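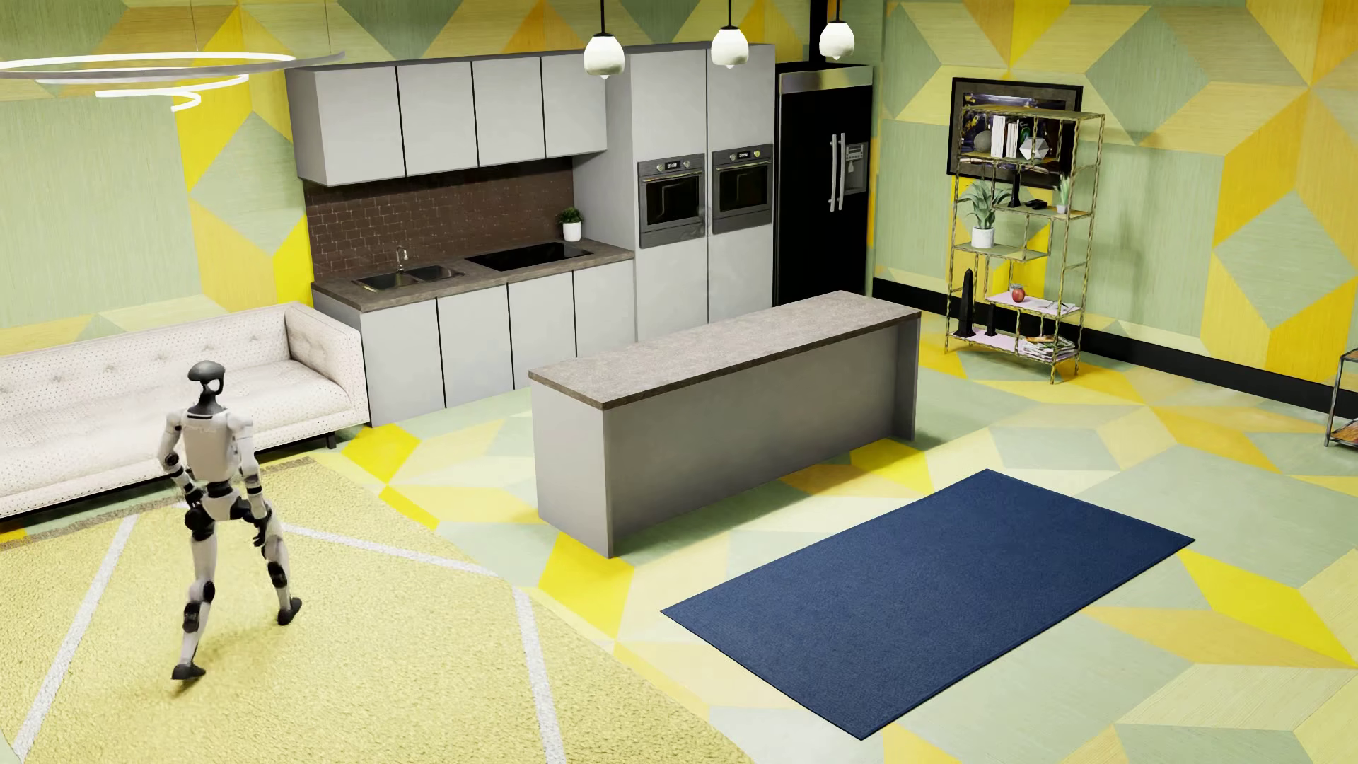
One room for cooking and lounging, with a pale yellow shag rug by a white tufted sofa.

Onions with the Evening News

I fried fish in June with the balcony door shut, and two weeks later my winter coat still smelled of it. The coat hangs by the front door. The front door opens into the living room. The living room is also the kitchen, and the dining room, and (when my sister stays) the spare bedroom. So the coat never stood a chance.

We moved to Plavard nine years ago from a tall, thin house where everything had its own door. The kitchen there was a cold little slot at the back and I spent whole parties in it, shouting "what did he say?" through a wall while everyone else laughed at something. I swore the next place would be open plan. And it is! Very. There are 86 flats in our building, Tetudberg Court, and as far as I can tell from being nosy in the lift, every one of them has the cooker looking straight at the sofa.

I do love it, mostly. I can stir a sauce and keep an eye on the football. People drift over and chop things without being asked, which never happened in the slot. My father-in-law, a man who once claimed not to know where our kettle lived, now stands at the worktop peeling carrots and telling me about drains.

But oh, the noise. I had no idea how loud a dishwasher was until I tried to watch a quiet Danish drama next to one. We've seen entire series with the subtitles on, in our own language. The fridge hums, then stops, and the silence is so sudden that we both look up. A blender is out of the question after eight in the evening, and I have given up grinding coffee while anyone is on the phone.

What helped more than anything was soft stuff. We started with bare floors and a blind, very smart, and it was like living in a swimming bath. I bought a big thick wool rug from Bollatia, the carpet place behind the station, for 200 in their end-of-line sale, and the room went quieter the minute we unrolled it. Then came proper lined curtains. Then cushions, too many of them, and a cloth on the table even when there's no company. My neighbour went the other way and hung a quilt on the wall. I was sniffy about it until I sat in there and heard how nice everyone sounded.

Mind you, put your rug well back from the cooker. Ours began half a metre away and met a pan of beetroot in its first week. It has since been turned round, and there's an armchair on the bit we don't discuss.

Smells are harder. The hood over our hob is a Phan, it came with the flat, and it has two settings: pointless and aeroplane. I cleaned the filter after four years (I know, I know) and it improved no end. These days I open the balcony door before I light anything, shut the bedroom, and put coats and clean washing in there first. Fish goes in the oven, in paper. Bacon is for mornings, when we can have the windows open and be out of the house by ten.

Then there's the mess, which sits there all through dinner looking at your guests. I used to hop up between courses to scrub pans, and my husband said it was like eating in a canteen at closing time. Now I fill the sink, pile it all in, and switch off the light on that side of the room. A lamp by the sofa, one over the table, and the kitchen goes dim. The pans are still there at breakfast, of course, and so is whoever stayed on the sofa, trying to sleep through me washing them.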